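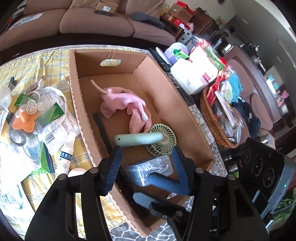
Box for the small stuff, plaid tablecloth still on, sofa not yet dealt with.

14/01/2022

Started on the table at ten. The plan was to clear everything on the plaid cloth into one carton and label it, then do the sofa, then the cabinet. Got as far as the carton.

Used one of the brown corrugated ones with the oval hand-holes. They stack badly but carry well, and the stairs at Stadell are narrow. Box limit is 7 kg by my own rule. After the last move I stopped trusting bottoms taped with a single strip, so this one has two strips lengthwise and one across.

In so far: the pink cloth, the little sage-green fan, the pale green handle, the dark gray comb-like strip, and the clear bag with the white bits. The fan is on its side. I would like something soft against the grille before the lid closes, and the pink cloth will do if I pull it over.

Still on the cloth: the orange flower-shaped piece in its bag, the white rubber rings, two green foil packets, the black cord, the white USB cable and the plug. The rings want a bag of their own or they will end up in every corner of the carton. Cord and cable to be tied separately. Bottles go upright in a different box, lids taped. I am not putting liquids in with anything electrical again.

The white tube with the Chinese lettering I left out. Sille Østergaard reads some of it and can tell me whether to keep it. Same for the crumpled paper with the barcode, which could be a return slip. If it is the one from Joltton, the refund was 122 and I have been looking for it since before New Year.

Measured the cabinet after lunch. It is 200 cm with the feet on, and the van from Senddale takes it only lying down. The stacked boxes with the red packaging have to come off the top first. Cauã Holanda offered to help carry and I said yes.

Tape: one roll left, about half gone. Labels: plenty. Marker is drying out and skips on cardboard, so I write everything twice. Carton number for today is 256, following on from the storage list, which I did not want to restart.

Stopped at four. Sofa still has the paper, the small package and the gray pillow on it. The package has a white label and needs checking against the Lins order. Tomorrow: rings, cords, bottles, then close the carton and weigh it.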